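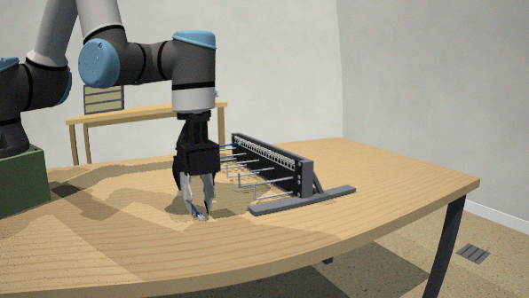
rackmonkey
Has anyone here paid for the Prokutbridge cable pack? It's a set of simulated tasks for an arm and a two-finger gripper, sold as practice scenes before you try patching on real kit. The arm has a patch panel on a low stand and a short blue lead to deal with, and the wire brackets down the side of the panel are modelled as well. We do rack fitting at Esstead and I've been asked whether it's worth the money. The licence is 300 a seat for the year, which is more than I can sign off without a second opinion.

Posted 12/05/2020

dunlin_8
We've had it for five weeks on two seats. Setup was fine. The manual is thin and assumes you already know how to script an arm. Support answered within a day both times I wrote. I'd say it's good for reach and approach angles and less good for anything to do with how a cable behaves under load.

halfpitch
Disagree on the cable. It was poor in the August release but they rewrote it. Mine bends and drops in a believable way now, as long as you don't turn the step size up to save time.

dunlin_8
I'm on the current version and I still had the lead pass through a bracket. Twice. I sent them the logs.
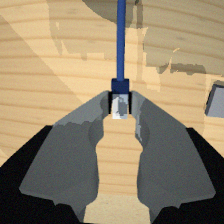 halfpitch
The wrist camera is what I'd pay for. Most packs give you a fixed view of the table and leave you to add the rest. With this one you look down between the fingers and can check whether the connector is square to them, like the pale block at the fingertips there with the blue cable behind it. I found a bad offset in our grip code in one afternoon that way.

oldterminal
The view is good, but the shadows are rough. Look at the jagged edges on that tabletop. If you're training anything on those pictures it will learn the wrong things. We tried Mono before this and the lighting was cleaner, though it had no cable tasks at all when we used it.

halfpitch
You can change the shadow quality in the settings file. It runs slower, but it can be done.

oldterminal
Then it should be set that way when you buy it.

rackmonkey
Thanks both. How many runs did you need before the numbers meant anything? My manager will want a figure.

dunlin_8
We did 1,267 on the single lead task and stopped there. The result had settled well before that. Leave it going overnight and don't watch it.
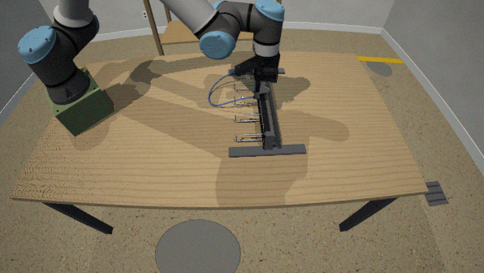
buthelezi_bench
I look after the test machines at Buthelezi and we have the same pack on 8 seats. My main complaint is that you can't easily move the furniture. The layout we were given suits a long reach, with the pedestal at one end of the table and the rack further along it, and the hooks on the side where the cable loops out. Our real bench has the arm much closer to the work. I had to edit the scene by hand and it took most of a day.

dunlin_8
Did you move the pedestal or the rack?

buthelezi_bench
The rack. Moving the pedestal upset the saved start positions and I gave up on it.

oldterminal
That matches what I found. For one seat, for one job, I'd keep the money and borrow time on a real arm.

halfpitch
A real arm costs a lot more than 300 if you drive it into a rack. I'd buy one seat and see.

rackmonkey
I've asked them for a trial on one seat. If they say yes I'll try moving the rack first, and I'll post the settings I end up with.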